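Papers > Games and Chance > Section 4

4.2 How players of Drudgate handle a losing run

We were glad to find that most of our players were happy to chat between hands, and a good deal of what follows comes from those chats. Drudgate is a two-deck card game, played for small stakes, and each of our 100 players sat through seven rounds at a table run by Eustaquio Contreras.

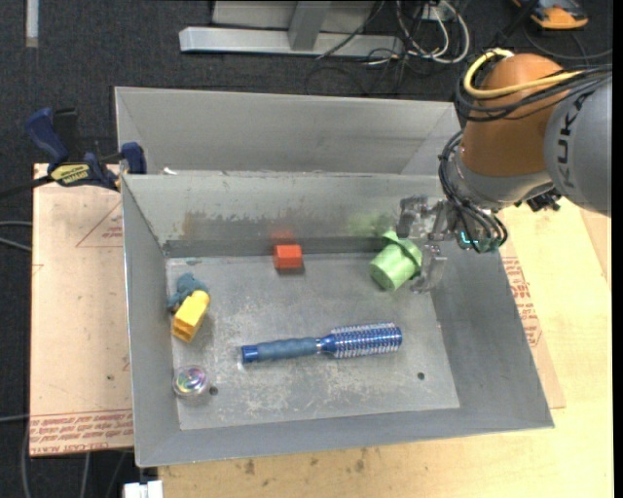
Figure 2. Bin, cup and gripper at the workspace.

After two lost rounds in a row, players tended to raise their stake - often while telling us, quite cheerfully, that they never did such a thing. Workneh's rule of even stakes would have us expect no change at all, and we had rather hoped to see it hold up. The older players kept closer to it than the younger ones, though the gap was small and we would not lean on it too heavily.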